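Washcloths: fold, roll, or just throw them in a basket?
Home & Laundry > Linens and towels

sudsy_naima
Posted 23rd July

OK so I need opinions because my sister and I have been going back and forth on this since June. I redid our bathroom linens (finally!) and got rid of every mismatched, bleach-spotted, hole-in-the-corner washcloth we had. Replaced them with two sets from Latance, the smallish square terry ones, in a sort of caramel color. They're lovely. They're also driving me nuts, because they will not stay folded. I do the half and half again, stack them on the shelf, and by the next morning the top ones have puffed open like they're trying to get away from me.

My sister rolls hers. My mother-in-law does a thirds thing that takes her one second and takes me a full minute. What do you all do?

Naima Belkadi, currently losing to a pile of terry cloth

---

dryerlint_dan

Basket. Throw them in the basket. It's a washcloth.

---

quiltedcorner

Dan I say this with love but I have seen the photo of your linen closet.

Naima, thirds is the way to go for the small ones. Lay it flat, bring the left side in, bring the right side over it, then fold the whole strip in half. The raw-looking edges end up inside and you get one smooth fold facing out. In half and then half again gives you a fat springy square, and that's what's popping open on you.

---

EgleA

I'm going to disagree a little bit! Thirds is great for hand towels but on a washcloth the strip comes out so narrow that it tips over in the stack. I did it that way for years and I was restacking all the time.

The thing that changed it for me was the step before folding. I used to take the cloth out of the basket by whatever bit I grabbed first and try to sort it out in the air. Terry grabs onto itself, all those little loops, so you get one side hanging straight and another curled under and you end up tugging at it. Now I drop it on the table and find a corner.

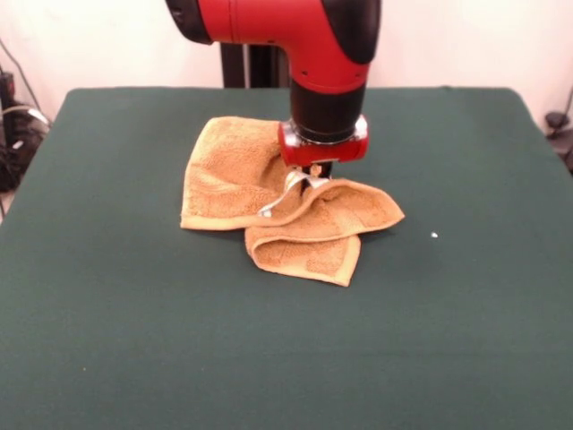

Then I run my finger along the hem till I get to the next corner over. Once you have two corners on the same side you can lift, give it one good shake, and lay it down square. I do that with every one now and it's quicker than it sounds. If you pick it up by the middle you get a tulip and you're no better off than when you started.

After that I do go in half and half again, same as you, but I press down with my whole forearm between the folds. It sounds silly. Try it!

Eglė Avotiņš

---

sudsy_naima

Ha, "a tulip" is exactly what I've been making. I pinch them in the middle every single time, I just went and checked on the pile that's on my bed right now.

Question though, does the surface matter? I fold on the bed and everything sinks.

---

EgleA

Oh yes, get off the bed. A table with some cloth over it is my favorite. Bare tabletop is OK but the washcloth slides when you smooth it. A dark cover is nice with light towels too, you can see the hem right away.

---

quiltedcorner

Seconding the covered table. I have an old Werko cutting table from when I sewed more and I keep a piece of felt over it. My back thanks me, it's a good bit higher than the bed.

Still standing by thirds, by the way. If your strips are tipping over, Eglė, your shelf is too deep — file them upright in a box like cards and they hold each other up.

---

EgleA

Upright in a box is a whole other system and you know it, lol. That's cheating.

---

rollcall77

Roller here, surprised we're outnumbered. Fold in half, roll from the short end, seam side down. I keep mine in a Tritari wire bin on the back of the toilet and I can grab one with wet hands without wrecking the rest. With a stack you always want the one in the middle for some reason.

Only downside is that they look sloppy if the hem has shrunk. Which brings me to my real question, are the hems on your Latance ones flat? I had a cheaper pack where the border pulled in after the first few washes and the whole cloth went sort of bowl shaped. No folding method on earth is going to save you from that.

---

sudsy_naima

Flat so far! The hem is a bit paler than the rest and kind of smooth. They've been through the wash 3 times. I'm doing them on warm with no softener, because the lady at the Kamel store told me softener makes terry slick and less thirsty.

---

dryerlint_dan

No softener is correct. Also take them out while they're still a tiny bit damp at the hem if you care about flat. I know I said basket but I'm not an animal.

---

quiltedcorner

Dan has laundry opinions after all!!

---

rollcall77

I'd go the other way on the damp thing. Put away a damp hem in a tight roll and you'll smell it by the weekend. Bone dry, then fold or roll right away while they're warm.

---

dryerlint_dan

You let them sit out on the table for ten minutes first. I didn't say seal them in a jar.

---

sudsy_naima

OK update from this evening. I cleared off the kitchen table, put the old green tablecloth on it, and did the whole load Eglė's way. Corner, run along the hem, second corner, shake, down. My first few were still crooked but I got into a rhythm. Forearm press included (my husband asked if I was mad at them).

I did half the stack in quarters and half in thirds and they're side by side on the shelf. Will look in the morning and report back. Rolling gets its turn with the next load, I promise, rollcall.

---

rollcall77

Seam side down! Don't forget!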